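FOR IMMEDIATE RELEASE
5 May 2021

Fluria Opens Its Holiday Stocking Sew-Along Early, With Free Patterns for Everyone

I know, I know, it's May! But if you've ever been up past midnight stitching a name onto a stocking cuff while everybody else was asleep, you'll understand why I wanted to get this out the door now. I run Fluria, a small sewing pattern shop, and today I'm opening sign-ups for our very first Stocking Sew-Along.

The idea is simple. You pick a stocking, we sew it together a little at a time, and by December it's hanging up and you're drinking cocoa. Two brand new patterns come with it, both free to download for anyone who joins. The first is the Chauke, a classic lined stocking with a deep fold-over cuff. The second is the Truneo, a quilted patchwork stocking that eats up scraps like you wouldn't believe (I made mine from the leftovers of a duvet cover and some old shirts, and I'm a bit in love with it).

I drew both patterns at my kitchen table, and I've sewn each one more times than I want to admit. The toe on the Chauke gave me fits. My early versions came out pointy, like an elf shoe, which is cute if that's what you're after, but it wasn't. The curve is nice and round now, and it's gentle enough that you can sew it on a basic machine without easing or pinning every half inch. 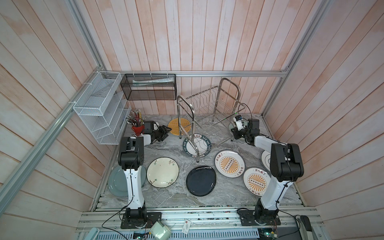

Two robot arms at a gray marble-patterned countertop with a dish rack.

Zunance, the fabric company, is joining us as our sewing partner, and I'm so happy about it! They've put together 100 fabric bundles cut to match the Truneo, with cotton prints for the patchwork, a solid for the lining, and enough batting for one stocking. The bundles will go to people who sign up, drawn at random, and you don't have to buy a thing to be in the drawing. If you don't get one, please don't let that stop you. Quilting cotton, felt, flannel, an outgrown pair of corduroys — it all works, and half the fun is digging through the closet.

The sew-along is split into three parts. Part one is cutting and piecing. We'll print the pattern, tape the pages, choose fabric and lay everything out, and I'll show you how I flip one piece over so the toes point the right way. (Please learn from me on this. I once cut a whole family's worth of stocking fronts facing left and backs facing left too.) Part two is sewing the outside and the lining, with plenty of time spent on clipping curves and pressing. Part three is the cuff, the hanging loop, and all the pretty stuff like appliqué, rickrack, buttons and names.

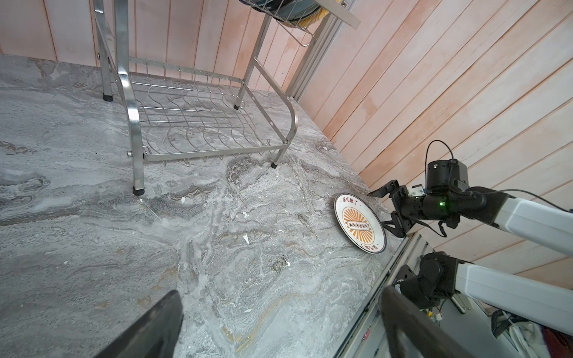 Each part comes by email with photos and a printable sheet, so you can keep it next to your machine and scribble on it. I write the way I talk, so the steps are in plain words, and whenever I use a sewing term I say what it means. If you've only ever hemmed a curtain, you can make the Chauke. If you've made a quilt or two, you'll probably whiz through it and want to go straight to the Truneo.

I've also added a page of appliqué shapes to trace: a star, a mitten, a pine tree and a very round bird. They're drawn in reverse already, so you can trace them right onto paper-backed fusible web, iron it to your fabric, cut them out and press them on.

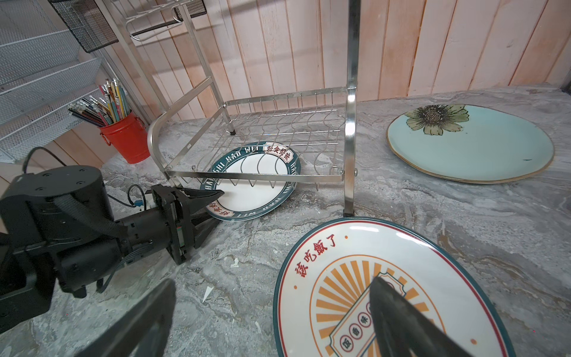 Do I need a sewing machine to join in?
You can sew the Chauke completely by hand if you like. Use a small backstitch for the seams and doubled thread for the hanging loop, and pick felt for the outside so there's less fraying to fuss with. The Truneo is much easier on a machine because of the quilting.

Sign-ups are open today on the Fluria website, and both patterns arrive with your welcome email. Bloggers, shop owners and sewing group leaders are welcome to share the news, and I'd be glad to answer questions or send along pattern artwork. Just use the contact form on the site — I read every message myself, usually with thread stuck to my sleeve.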